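Proyecto final de Cosmética Aplicada – informe de Brayan Henao

Para el trabajo de este semestre me tocó formular una crema hidratante sin perfume, y la verdad es que me enganché muchísimo (mi casa olía a manteca de karité hasta el domingo). La idea salió de comparar la línea Ernora, que es carísima, con lo que uno puede preparar con ingredientes sencillos: avena coloidal, glicerina, aceite de jojoba y poco más.
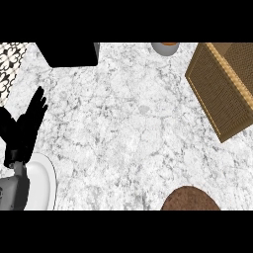 Figura 1. Encimera de mármol blanco con vetas grises, vista desde arriba.

Hice dos versiones. La primera se me cortó enterita por echar la fase acuosa demasiado rápido – error de principiante, me dijo la profe Edith Escobar, y tenía razón. La segunda ya quedó lisa y la llamé Flusel, porque algún nombre había que ponerle en la etiqueta.

Después la probaron 18 compañeros durante cinco días, siempre en el antebrazo y antes de dormir. A casi todos les gustó la textura, aunque varios se quejaron de que tardaba en absorberse. ¡Yo también lo noté! Creo que me pasé con la jojoba.

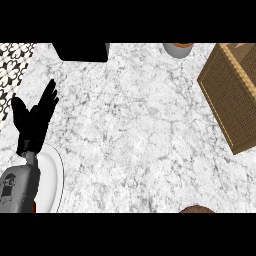
Figura 2. El mármol de la encimera, con la mano negra abierta a la izquierda.

Me falta medir bien el pH y probar otro conservante, que el que compré en Betancur era para jabones. Eso lo dejo para julio.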